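Going to see Maurya live: your questions answered

I've seen Maurya on this tour 2 times now and my inbox is full, so I've put the usual questions in one place. Last updated December 9, 2019.

How long is the show?
Just under two hours, with no interval. Kanako Onishi opens on her own at the piano, so please don't turn up late – that's the best bit!

Do they play anything from Sindau?
Yes, four songs, and the title track comes in the encore.

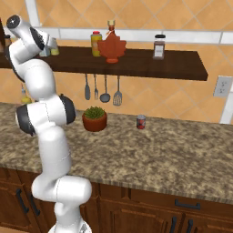 They drop "Evus" some nights, which broke my heart a bit (I'd waited years to hear it). If you get it, shout extra loud for me.

Is Ardalan Ghorbani still on drums?
He is. He missed a few dates with a bad wrist but he was back for both of my shows and played like a man let out of school.

What about the stage times?
Doors at seven, support at eight, Maurya at nine. The Stundetti holds 1442 people and has one cloakroom, so leave the big coat at home. 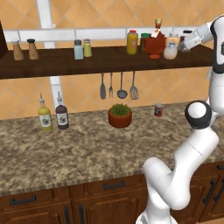
198 words · 1 min read

Can I meet the band?
Maybe. Kanako came out to the side gate after the first night and signed everything we had. I waited 20 minutes the second time and gave up when my feet went numb.

Is the tour T-shirt worth it?
I bought the green one. It comes up small, so go a size bigger.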